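The Two-Foot Kitchen

My grandmother measured kitchens by how many people could stand in one without somebody getting an elbow in the ribs. Mine is a one-elbow kitchen. I've lived with it for years, I've complained about it to everyone who would hold still, and last August I finally decided to do something about the counter, where every appliance I own goes to live and never leaves.

It started with toast. I was making breakfast for my sister's kids, and I had the butter balanced on top of the cereal box and the jam on the windowsill in the next room (really!), and I thought, I am a grown woman with a marble counter and I can't find a place to put down a knife.

So I called Erlinda Maglaya. Erlinda cooked on ferries and in a school cafeteria before she opened Flolovness, her little shop downtown, where she sells crocks and canisters and will happily talk you out of buying them. She came over with a tape measure and a bag of plums, ate two of the plums, and asked me what I made every single morning. Toast and coffee, I said. And at night? Something on a sheet pan, usually, and it goes in the toaster oven, and I haven't turned on the big oven since spring.

"Then that's your counter," she said. "Everything else is a guest."

I loved that and also resented it a little, given how many guests I had. There was a Vogler waffle iron I got for my wedding. There was a bread machine. There was a Deson juicer with 23 parts, every one of which has to be washed, and I know the number only from the parts list taped inside the box. Out they went, to the hall closet, and I haven't been back for any of them except the waffle iron, twice.

What stayed, we sorted by heat. Erlinda is firm on this. The things that get hot go together at one end, the middle belongs to the cutting board, and whatever you reach for while cooking stands along the back, up against the tile, where it can't creep forward. She wanted the board out all the time. I'd always kept mine on its side behind the toaster, and I can tell you I chop twice as many vegetables now that I don't have to go digging for it.

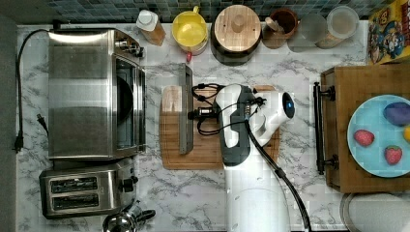

Do you need to put the toaster away after breakfast? Only if you use it less than a few times a week, and even then, pull the plug and let it cool all the way before it goes in a cupboard.

The toaster oven and the two-slot toaster make a tidy couple, I think, and people do ask why anyone would have both. My neighbor Edgardo Tan asked it in a tone. Well, Edgardo, the oven makes lovely toast in the time it takes to read a newspaper, and the toaster makes decent toast before I've found my shoes.

The back row took more arguing. I wanted everything matching, a whole line of glass with labels. Erlinda wanted one crock for the spoons, glass for anything I forget I own, and a lid on whatever goes stale. She won. I did sneak a yellow mug back there, and I'm not sorry -- it cheers up all that gray and teal.

The cereal stays out too. I tried decanting it, and the kids wouldn't touch it. They want the box. They like to read the box.

As for money, I spent 28 dollars, all of it on a canister, and this after pricing a rolling cart from Grirgate at 390 dollars and very nearly talking myself into it. The cart would have filled up in a week. I know me.

I'm still working on cords. They loop and flop and gather crumbs, and I've tried twist ties and those sticky clips, which let go the minute the wall gets steamy. Erlinda says to unplug what I'm not using and tuck the cord behind, and I do it most days. Next month she's promised to come back and look at the drawer under the stove, the one that won't close, and I've already bought the plums.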